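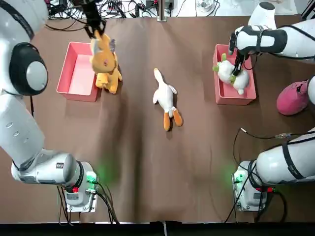

Tray Storage of Mixed Plush Toys
Project report, Product Handling and Storage, second semester
Ronja Solberg, Tangen campus

1. Background

Druneo is a secondhand toy store in Skustach. Its stock of plush toys passes 1,000 items in the months before the holidays and falls again by July. The toys are kept in deep bags until they are priced. Staff empty a bag onto a table, pick out what they need and put the rest back. Toys at the bottom of a bag stay there for weeks and come out creased.

The store asked for a storage method that keeps every toy visible and needs no new shelving. This report covers the second part of the work, in which shallow trays were compared with the bags and a sorting rule was written. The first part, a survey of the stockroom, was handed in earlier and is not repeated.

2. Materials

The trays are open, rectangular and made of salmon-pink plastic, with low walls. They were chosen from the Plukulico storage range after a deeper model had been rejected. In the deeper model a small toy could slide under a larger one. The shallow tray does not stack when it is full, and this was accepted because the stockroom shelves are close together.

The table has a plain brown surface. Yellow and white plush show up well against it. Dark brown toys do not, and a light cloth should be laid down when a bag holds many of them.

The test set was made up of 20 toys from store stock, mostly animals. It was kept small so that a full sort could be repeated several times in one afternoon. The set included birds, round-bodied animals and some toys with long limbs.

3. Sorting rule

Three rules were tried: by size, by color and by kind of animal.

Sorting by size gave the best use of tray space, but two people sorting the same set did not agree on where "medium" ended. Sorting by kind of animal was slow. Several toys are stylized to the point that a duck and a chick cannot be told apart, and each of these led to a discussion.
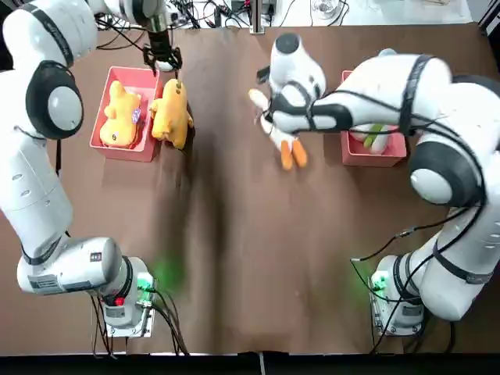 Color was the quickest to apply. The main color of the body decides the tray, and details such as ears, feet or a beak are ignored. A white toy with green parts therefore goes with the white toys. A toy with no clear main color goes to a separate tray for later.

The rule has one weakness. Yellow, orange and tan run into each other, and the trays for these colors should stand next to each other so that a wrong choice is easy to correct.

4. Placement in the tray

A plush toy laid on its side takes up much more of the floor of a tray than the same toy standing. A single broad toy can fill most of the tray. Standing toys save space but tip over when the tray is moved. The following was adopted:

– Lay broad toys on their sides, with the price label facing up.
– Place toys with long necks diagonally. Do not fold the neck.
– Tuck hanging limbs inside the walls before the tray is lifted.
– Stop when the floor of the tray is covered. No second layer.

Long necks were the main problem in the bags. The filling shifts toward the body, and the fabric creases at the bend. A goose should be lifted by the body and set down with the neck free. Seams along the back were checked at the same time. Toys with an open seam were set aside for repair and did not go back into a tray.

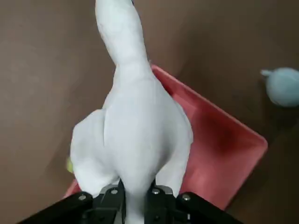 5. Results

With the bags, the sorter took 14 minutes to find and lay out a requested group of toys from the test set and to put the others away. This time includes closing the bags. The tray method was quicker in every trial, but the trials were done by the same person, and part of the gain is practice. A percentage is not given for this reason.

Floor space is the cost. The trays need more shelf length than the bags for the same number of toys, and the full holiday stock would not fit in the present stockroom – the survey in part one gives the shelf lengths.

6. Recommendations

Use trays for toys that are waiting to be priced, and keep bags for the overflow. Sort by main body color. Mark the short end of each tray, as the long side is hidden when trays stand close together.

The separate tray for toys with no main color should be emptied at closing time. During the trials it filled faster than expected, mostly with striped toys, and a tray for stripes may be worth testing before the next peak.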